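필포트, 빨래 맡기는 로봇 팔 구독 서비스 시작… 토요일 내내 옆에 붙어 있어 봤어요

집안일 로봇 얘기는 이제 좀 지겹다 싶었는데, 이번 건 제가 직접 보고 와서 그런지 쓸 말이 많네요. 가정용 로봇 서비스 업체 필포트(Pilport)가 10월부터 세탁 보조 로봇 '라딕(Radik)'의 월 구독을 받기 시작했습니다. 바퀴 달린 받침대에 팔 하나, 손가락 두 개짜리 그리퍼가 달린 물건이고요, 하는 일은 딱 빨래입니다. 바구니에서 옷을 집어 드럼세탁기에 넣고, 다 돌아가면 꺼내서 다시 바구니에 담아 줘요. 개는 건 못 합니다. 너는 것도 못 해요. (저는 사실 개는 게 제일 싫은데!)

가격부터 궁금하실 텐데, 구독료는 월 110달러입니다. 설치비는 첫 달에 40달러가 따로 붙고, 아예 사 버리고 싶은 분들을 위한 일시불 가격은 2000달러로 잡혀 있어요. 계산기 두드려 보면 일 년 반을 조금 넘게 쓰면 사는 쪽이 싸지는데, 구독에는 출장 수리랑 손가락 패드 교체가 들어 있고 구매에는 없습니다. 이 차이가 꽤 커요. 패드가 젖은 천을 계속 만지는 부품이라 닳는 속도가 집집마다 다르다고 하더라고요.

체험은 덴데일(Dendale) 쇼룸에서 했습니다. 토요일 오전 열 시에 갔는데 벌써 대기표를 나눠 주고 있었고, 저는 운 좋게 앞쪽이었어요. 안내를 맡은 분은 필포트 제품 담당 커스티 테 모아나(Kirsty Te Moana) 씨. 인사하자마자 제가 물어본 게 "우리 집 세탁기는 좀 오래됐는데 되나요?"였습니다. 대답은 꽤 솔직했어요. "앞에서 여는 드럼이면 대부분 됩니다. 위에서 여는 통돌이는 지금은 안 되고, 언제 된다고 말씀드릴 수도 없어요." 통돌이 쓰시는 분들은 여기서 창을 닫으셔도 됩니다, 죄송해요.

설치 과정은 생각보다 단순합니다. 기사님이 와서 세탁기 앞 바닥에 받침대가 설 자리를 정하고, 문 손잡이 위치랑 문이 어느 쪽으로 열리는지, 통 입구가 바닥에서 얼마나 높은지를 로봇에 가르쳐 줍니다. 손목에 작은 카메라가 달려 있어서 이후에는 그걸로 문과 바구니 위치를 확인하면서 움직여요. 세탁기 앞에 폭 80센티미터의 빈 공간이 필요하다는 조건이 있는데, 다용도실이 좁은 집이라면 여기서 걸릴 수 있습니다. 저희 집도 재 보니 아슬아슬했어요. 건조대를 치우면 되고 안 치우면 안 되는, 그런 애매한 너비요.

이제 제일 중요한 얘기, 그래서 빨래를 잘하느냐. 제가 본 바로는 느리지만 꼼꼼한 편입니다. 수건은 아주 잘 집습니다. 티셔츠도 괜찮고요. 양말은 좀 웃겼어요. 한 짝 집고, 넣고, 돌아와서 또 한 짝 집고, 넣고… 보고 있으면 도와주고 싶어서 손이 근질근질합니다. 바구니 하나를 다 비우는 데 약 40분이 걸렸는데, 사람이라면 바구니째 들고 쏟아부으면 끝날 일이잖아요. 테 모아나 씨 말로는 애초에 사람 없는 시간에 돌리라고 만든 서비스라 속도는 뒤로 미뤄 뒀다고 합니다. 출근하면서 앱으로 예약을 걸어 두고, 퇴근하면 빨래가 바구니에 담겨 있는 식이죠.

다만 널어 주는 기능이 없으니까, 퇴근이 늦어지면 젖은 빨래가 바구니에 그대로 있는 겁니다. 이건 좀 고민해 보셔야 해요. 건조 겸용 세탁기를 쓰는 집이라면 세탁부터 건조까지 한 번에 돌리고 꺼내게 설정할 수 있어서 훨씬 쓸 만하고, 저처럼 건조대에 너는 집은 시간을 잘 맞춰야 합니다. 종료 시각을 기준으로 거꾸로 예약하는 메뉴가 있긴 있어요. 세 번쯤 들어가야 나오는 메뉴라 저는 한참 찾았지만요.

바구니도 아무거나 되는 건 아니었습니다. 입구가 넓고 테두리가 단단한 게 좋고, 천으로 된 흐물흐물한 빨래 가방은 권하지 않는대요. 그리퍼가 옷을 집어 올릴 때 가방까지 같이 딸려 올라오는 일이 있어서라고 합니다. 안내서에는 높이가 너무 깊은 것도 피하라고 나와 있어요. 바닥에 깔린 옷을 집으려면 팔이 깊숙이 들어가야 하는데, 이때 시간이 제일 많이 걸린다고요. 옷을 꾹꾹 눌러 담지 말고 느슨하게 담아 두면 집는 것도 수월하답니다. 평소 빨래를 꾹꾹 눌러 담는 게 특기인 저는 조금 뜨끔했습니다.
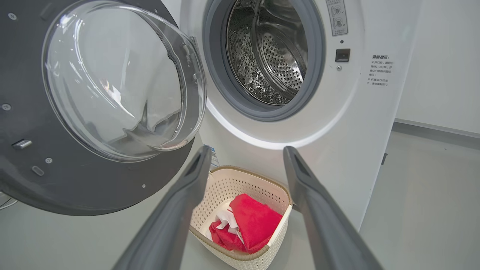 색깔 구분 얘기도 해야겠네요. 흰 빨래랑 색깔 빨래를 알아서 나눠 주느냐고 물어보는 분이 제 뒤에도 여럿 있었는데, 지금은 안 됩니다. 바구니에 담긴 건 전부 한 통에 들어간다고 보시면 돼요. 분류 기능은 유료 옵션으로 준비하고 있다는데 가격도 시기도 아직 없고요. 그러니까 빨간 옷하고 흰옷을 나누는 건 당분간 우리 몫입니다. 주머니 확인도 마찬가지예요. 영수증 한 장이 검은 티셔츠를 어떻게 만드는지 다들 아시죠?

안전 쪽은 제가 따로 캐물었습니다. 사람이나 반려동물이 가까이 오면 팔이 멈추게 되어 있고, 본체 옆 버튼을 누르면 바로 정지합니다. 제가 일부러 손을 쓱 뻗어 봤더니 멈추긴 멈췄는데, 다시 움직이게 하려면 앱에서 확인을 한 번 눌러 줘야 하더라고요. 밖에 있을 때 고양이가 지나가면 알림이 오겠구나 싶었습니다. 카메라 영상은 기본 설정에서는 기기 안에만 남고, 수리 상담을 신청할 때만 보낼지 말지를 묻는다고 해요.

비교할 만한 서비스로는 할리데이(Halliday)의 방문 수거 세탁이 있습니다. 저도 몇 달 써 봤는데, 거긴 개서 가져다주니까 편하긴 정말 편해요. 대신 속옷까지 맡기기는 좀 그렇고, 급하게 교복 하나 빨아야 할 때는 쓸 수가 없죠. 라딕은 반대로 급한 건 내가 직접 버튼 누르면 그만이고, 매일 조금씩 나오는 빨래를 미루지 않게 해 주는 쪽에 가깝습니다. 혼자 사는 분보다는 식구 많은 집, 그리고 허리를 숙이기 힘든 분이 계신 집에 먼저 떠오르는 서비스였어요. 쇼룸에서도 부모님 댁에 놓아 드리려고 왔다는 분이랑 한참 얘기했습니다.

신청은 필포트 앱과 덴데일 쇼룸에서 받고 있고, 앱에서는 세탁기 앞 공간 치수를 먼저 입력해야 다음 화면으로 넘어갑니다. 첫 달 안에 해지하면 구독료는 돌려주지만 설치비는 돌려주지 않아요. 저는 일단 한 달 신청해 놨고, 설치 날짜 잡히면 건조대부터 치울 생각입니다. 써 보고 양말 문제가 어떻게 됐는지 또 올릴게요!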